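The whiteboard incident, with some numbers

Sep 2, 2024

I promised a post when the wiping arm did something interesting. It did something interesting at 90 percent of a clean run, with Satish Bhardwaj from Diletti standing next to me, holding a coffee and a checkbook-shaped expression.

Quick background for anyone new. Flultari is our eraser-on-an-arm, and the plan is that it learns to wipe a whiteboard by copying people who wipe whiteboards. I have personally wiped boards for it 91 times. My mother asks how work is going and I say fine.

The fault was simple and ugly. The arm wiped, lost track of the surface, decided the board had moved away from it, and went looking. It kept pushing. The force limit was supposed to stop it, and the force limit was set to 390, in a file where the number should have been 39. I typed that zero in June. The board came off two of its wall screws before Ngọc Châu reached the stop button, which was on the far side of the cart, where I had put it.
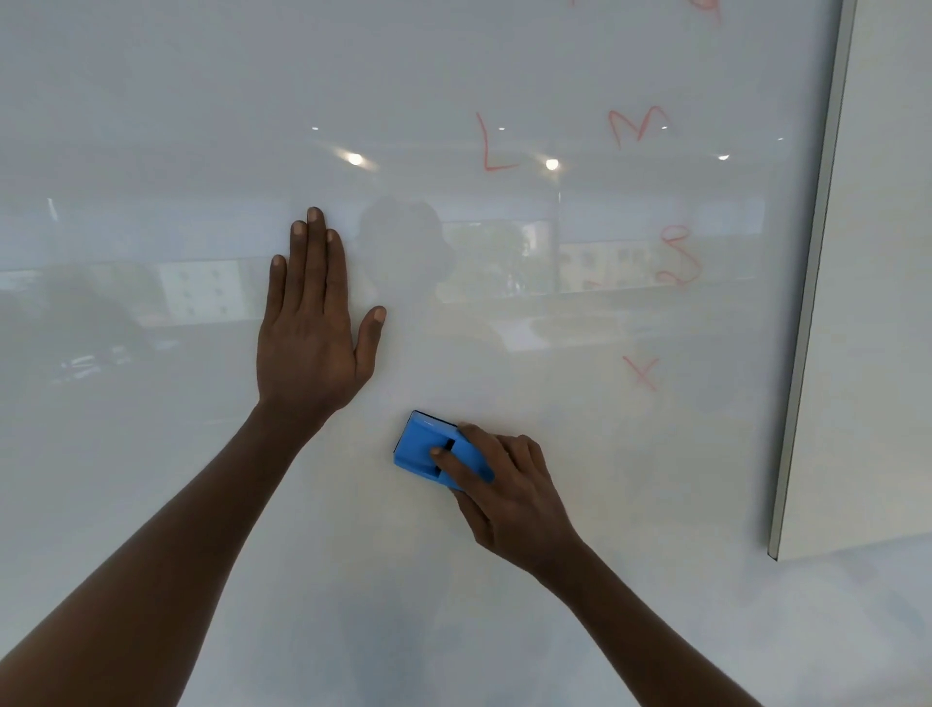
The losing-track part took longer to pin down. Glossy board, windows behind you, ceiling lights: the depth estimate was locking onto the reflections and reporting a wall several feet deeper than the real one. People don't have this problem, having hands that can tell when they've arrived.

So the demos now log contact as well as position, and the arm believes contact first. The limit is 39. A second person reads the config out loud before power goes on, which Châu does in the voice of a flight attendant. The stop button is on a cord, and the cord is on whoever is closest.

Satish has asked for a written report. Mine is 438 words so far and most of them are "zero."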